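# Lorus planner: progress report, November

Prepared by Tarun Bhatia for the Plenley program office
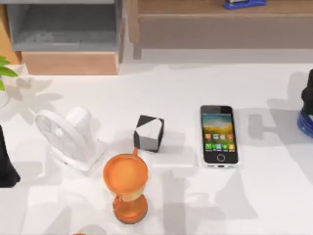 **Can the planner cope with a table layout it hasn't been tuned for?**

It can for most layouts now. On the 684 held-out layouts, it found a collision-free path in 96 percent of cases, up from 89 percent at our last report. I'm really pleased with that jump!

Most of the gain came from one change. The old code wrapped every object in a single box, so a desk fan took up far more room than it needed and the planner gave up on perfectly good routes. We now split each shape into smaller convex pieces, and the arm is free to reach past the fan guard or over a phone lying flat.

Shadows were the other headache. The perception module kept reading dark patches on the white tabletop as objects, leaf shadows especially. Tarun retrained it on 3355 rendered views with the lighting shuffled, and the false detections have dropped a lot. Things at the border of the view are still weak. An object that's only partly visible often gets a shape that is too small, and the planner then cuts too close to it.

Work under way:

- Padding for partly visible objects (in review)
- Moving the Vurier scene loader to the new file format
- Two-arm planning, which runs but is slow

We'd like to keep the Mishra compute allowance through the next period. Two-arm planning will use most of it, and the early paths look great.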